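Appliance and Water Jug Questions, Answered

I'm Bohdana, and I run Restow, my little site about making room in apartments that don't have any. My inbox is mostly appliances lately, so I put the repeat questions in one place!

Where do you keep your big water jugs?

On the floor, lying on their sides, on both sides of whatever appliance lives in that corner. I know, I know, people want a rack. I priced a few in April and decided I'd rather have the money (and I still like being able to grab a handle and go).
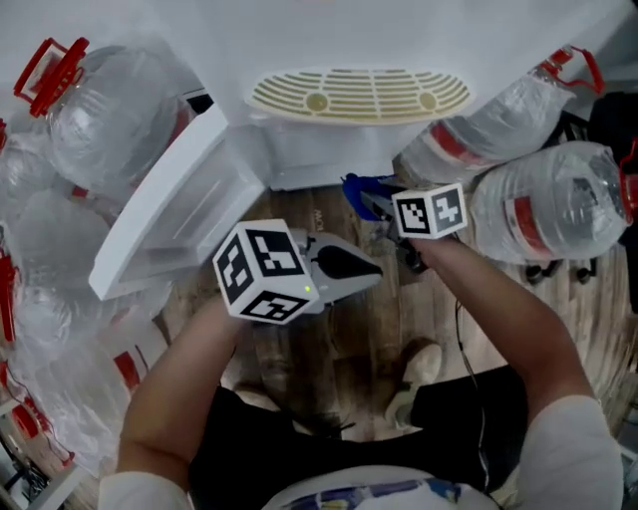
Jug corner, with the big clear ones on either side of the white appliance.

Don't they roll?

Mine haven't gone far. Pushing them up against something heavy helps a lot, and so does keeping the caps pointed out so you can check them for drips. If your floor slopes, stand them up.

Can I block the vent with them?

Please don't! Slats need open air in front of them. Check the manual for how much, every model is different, and keep bins and bags out of that space too.

How often do you clean the grille?

Every 6 weeks, with the soft brush on the vacuum and everything unplugged. Then a damp cloth for the dust that hangs on in the curves.

Will jugs scratch a wood-look floor?

The jugs, no, in my experience. Grit under them, yes. Sweep first, and lift them when you move them, even when you're tired and dragging sounds great.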